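Regluing a bat handle before the Dunmore league starts – which adhesive?

Posted by skaushik_left, December 3, 2022

Hello everyone. I play for the second team at Dunmore and my bat has opened at the splice, where the handle goes into the blade.
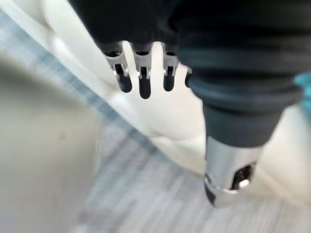 The gap is on one side only and I can put a fingernail in it. The bat is four seasons old and has made 1,051 runs for me, so I don't want to throw it away. The league starts again in March. My teammate Yogesh Negi says any Bostik wood glue will do. Is he right?

fskinner
Wood glue is fine. Open the gap gently, work the glue in with a thin card, clamp it and leave it alone for two days. I did mine before last season and it is still going.
Fraser

GrarnessKeeper
I don't agree with Fraser. If you can put a fingernail in, the old glue has failed deeper down as well. The handle must come out and be fitted again by somebody with the tools. I paid 108 for this at a small workshop, binding and grip included.

skaushik_left
108 is a lot for me. A new bat of the same weight was around 200 when I looked.

GrarnessKeeper
Then you have your answer, half price and you keep the bat you like.

shobha_v
Before anybody spends money, please check that the blade itself has no crack below the splice. Press the shoulders with your thumbs and listen. If it clicks, neither the glue nor the workshop will help much. I had one like this and I paid for the repair and it broke again in the nets, first session.

fskinner
Good point from Shobha. But I still say the workshop is too much for a one-sided gap. We are talking about second team cricket, Keeper.

GrarnessKeeper
The ball is the same weight in second team cricket.

S. Katiyar
Two small things. Take the old grip off first, because you can't see the binding through it. And please don't use the quick glue from the kitchen drawer – it becomes hard like glass and does not like vibration. I opened for Jelia for many years and saw a few handles go this way.

skaushik_left
Thank you all. I pressed the shoulders as Shobha said and heard no click. The grip is off now and the binding is loose for the top third only.

shobha_v
Then I would try the glue. If it opens again you can still go to the workshop.

GrarnessKeeper
They will have to clean out your glue first, and they will charge you for it. Ask me how I know.

skaushik_left
I will glue it this weekend and rebind it with new thread. Does anybody know if I should oil the blade before or after?

fskinner
After. Keep the oil well away from the splice.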